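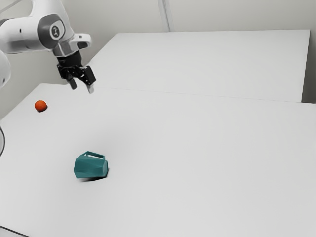
6 min read · Jobs

Come work on Sanura with me (software engineer, simulation and motion planning)

Posted 09/05/2021 by Gunnlaugur Grímsdóttir, Undero

Hi! I run the manipulation software group at Undero, and I'm looking for one more person to join us. I asked if I could write this ad myself, because the last one went through four rounds of editing and came out sounding like we sell insurance. So you get me, with all my brackets and side notes.

Quick version for people who are skimming: full-time, permanent, mostly Python and C++, simulation first and hardware second. You'd be working on the planner and the tools around it. Remote is fine for most of the year. Keep reading if any of that made you sit up a bit.

What we're building

Sanura is our planning stack for single-arm tabletop work. You hand it a goal ("ball in the mug" is one we use all the time), a guess at where everything is, and a robot model, and it's supposed to come back with a motion that's safe and gets the job done. Underneath there's a grasp sampler, a trajectory optimizer, a collision checker, and a task layer that decides what order to do things in. The task layer is the youngest part and it shows.

Wallis is the simulation side: scene generation, rendering, physics, replay, and the nightly test runs. Every change to Sanura goes through Wallis before it gets anywhere near a real arm. I'm pretty stubborn about this. I'd much rather find out at my desk that we've written a bad elbow constraint.

The scenes themselves look simple — a white table, an arm with a two-finger gripper, an orange ball, a teal mug lying on its side. I love that mug scene way more than is reasonable. If the mug is upright, the old planner handles "ball in the mug" just fine. Tip it over and suddenly you have to work out that the mug needs to be stood up first, that the handle might be a good thing to grab or might be a terrible thing to grab depending on which way it points, and that the grasp you like for picking it up can leave your fingers between the mug and the table when you go to set it down. Then there's the ball, which would love to roll off while you're busy with all that.

We vary the starting poses every night, and the failures are what we talk about over coffee the next morning. Last August we spent most of a week on one where the planner kept choosing a perfectly legal grasp on the handle and then couldn't find any wrist motion to turn the mug over. Every piece was doing its job. The task layer just had no way of hearing "yes, but not that grasp" from the layer underneath. We have a patch for it now that I would describe as a patch. You could be the one who does it properly!

What you'd do

Your first big chunk of work would be exactly that feedback path, from motion planning back up to the task layer. Right now a failed plan returns an error code and a shrug. I want it to return something useful: which constraint got in the way, which grasps are worth dropping, whether moving the other object would help. How you get there is really open. I have opinions, and I'd be happy to lose an argument about them.

After that it depends on what you like. There's perception work coming up (we cheat in a lot of tests by reading object poses straight out of the simulator, and we need to do less of that). Our faceted low-poly meshes are great for fast collision checks and a bit of a pain for contact, so somebody needs to look at how the grasp sampler behaves on flat facets versus the smooth shapes we run into on the bench. And the replay viewer needs love. It was written in a hurry, by me, and I'm sorry in advance.

You'd also take a turn on nightly triage with the rest of us. It goes around the group, and your turn means reading through the failed runs, tagging them, and opening tickets for anything new. People tend to groan about it and then get completely hooked on some weird case.

Who I'm hoping to hear from

You've written software for a robot arm, real or simulated, and you've had to debug it when it did something you didn't ask for. Around 3 years of that is what I have in mind, though I'm not going to sit there with a calendar. Grad school counts. A serious hobby project counts too, if you can show me the code.

You're comfortable in Python and can find your way around a C++ codebase that other people wrote. You know what inverse kinematics is and have been annoyed by it. You've used some kind of motion planner, sampling-based or optimization-based, and can tell me about a time it picked something silly.

Nice to have, and please don't let it stop you: task and motion planning, contact physics, pose estimation, build systems (please, somebody who likes build systems), or experience writing docs that other people read on purpose.

You don't need a PhD. Half the group doesn't have one, me included.

The group

We're seven people right now, spread across three time zones. Brynjólfsdóttir looks after Wallis and can tell you from a single plot whether a failure is physics or planning, a skill I've been trying to pick up for years. We do a short call in the morning, one longer design chat a week, and otherwise we leave each other alone to think. Code review is thorough and friendly. I read all of it when I can and most of it when I can't.

Undero as a whole is 50 people, so you'll know everybody by name pretty fast. We'd want you at the lab for your first two weeks, travel and hotel on us, and then for a few days every quarter to work with the hardware. If you'd like to live nearby and come in every day, there's a desk for you and the coffee is decent.

Pay and practical stuff

The salary band is printed on the application form, before you fill anything in, and we stick to it. You get health coverage, a month of paid vacation that I will nag you to take, and a budget for a proper workstation (you'll want the graphics card). We can sponsor a visa, it just takes longer, so tell us early.

How hiring works

First a half-hour call with me, mostly so you can ask questions. Then a small paid exercise: you get a stripped-down Wallis scene, a planner with a problem in it, and four hours. I don't expect a complete fix. I want to read your notes on what you tried and what you'd look at next — messy notes are fine. After that there's a longer conversation with three of us where we go through those notes together, and then we decide within a week. You'll get a real answer either way, with reasons if you want them.

To apply, use the form on the Undero jobs page and pick "Sanura, planning" from the list. Send a resume and a few lines about a robot bug you remember well. Skip the cover letter. If you're not sure you fit, send it anyway and say so in the notes box, and I'll write back myself.

Gunnlaugur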